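Midholm Home & Garden Board > Floors and Tile > Checkerboard on the diagonal, worth the extra money?

rgunn_33
Posted 3 March 2025

We're redoing the kitchen and the back hall. My wife wants a checkered floor laid on the diagonal. The tile guy quoted us $272 more for diagonal than for straight, labor only, and says it'll make the room look bigger. I've heard "makes the room look bigger" about paint, mirrors, curtains and a rug we ended up giving to my brother, so you can guess how I feel about it.

House is from the fifties and I doubt there's a square corner in it. Does diagonal hide that or make it worse? Also, is the Lallent vinyl tile any good? The store has it on sale, which makes me suspicious too.

Ruairi

svend_v
Re: worth the extra money?

Diagonal hides crooked walls. That's the real argument for it. With a straight layout your eye runs down the grout line next to the wall and you see it drift. On the diagonal every edge tile is a cut anyway.

The "bigger" thing I don't buy. I've had both in the same kitchen and it was the same kitchen.

tosin_bako
Re: worth the extra money?

Going to disagree with Svend a little. It hides a wall that's off a bit. If the wall is way off, the triangles along it start fat at one end and finish as slivers, and on black and white you will see that from the driveway. Plain tile, fine. Checkered, measure first.

rgunn_33
Re: worth the extra money?

How do I measure it without buying a laser I'll use once?

svend_v
Re: worth the extra money?

Tape and chalk line. Mark 3 feet along one wall from the corner, 4 along the other, and the distance between the marks should be 5. Do it in every corner and write the numbers down. Then measure the room's width at both ends.

plilorcombe_dardo
Re: worth the extra money?

I put down the Lallent stuff in a rental. No complaints, but I got the floor dead flat first. Every bump shows through. Anybody who tells you vinyl "forgives" a bad subfloor is selling vinyl.

And $272 is believable for diagonal. You're paying for cuts. Ask whether it includes the extra material, I bet it doesn't.

Dardo Lucero

chidubem_o
Re: worth the extra money?

Unpopular opinion, skip the checkers. They were in every magazine in the fifties and half of those floors got torn out. You'll be sick of it by next February.

tosin_bako
Re: worth the extra money?

Half? Where's that number from?

chidubem_o
Re: worth the extra money?

My aunt's street in Oyewole. OK, it's a feeling. But I've pulled up a few and never once had the owner look sad about it.

svend_v
Re: worth the extra money?

People pull up every kind of floor. I pulled up a perfectly good beige one.

rgunn_33
Re: worth the extra money?

Measured. Three corners are close, the one by the back door is out by over 2 inches on Svend's test. I can't tell if that's bad or terrible. Wife is still set on it. Does anyone have a picture of checkers next to something plain? She wants the hall in solid gray and I think it'll look like we ran out of tile.

tosin_bako
Re: worth the extra money?

2 inches is bad. Have him start from the middle of the room and dry lay the rows to that door before any glue goes down. If he won't do a dry lay, find someone else.

As for the gray, I think it looks fine. Checkered floor with a plain gray strip and a pale wood tabletop, everything on a slant:

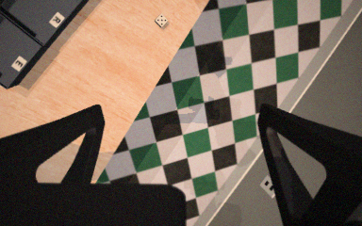 plilorcombe_dardo
Re: worth the extra money?

The gray's OK. I'd still want a proper transition piece between the two in a real doorway, especially if one's vinyl and the other isn't. Different thicknesses and you'll be catching your toe on it for years.

chidubem_o
Re: worth the extra money?

Looks busy to me. But I'm not the one cooking in there.

rgunn_33
Re: worth the extra money?

Showed her. She says the gray stays. I'm asking him about the dry lay and the material tomorrow, and if the price goes up again I'm getting a second quote.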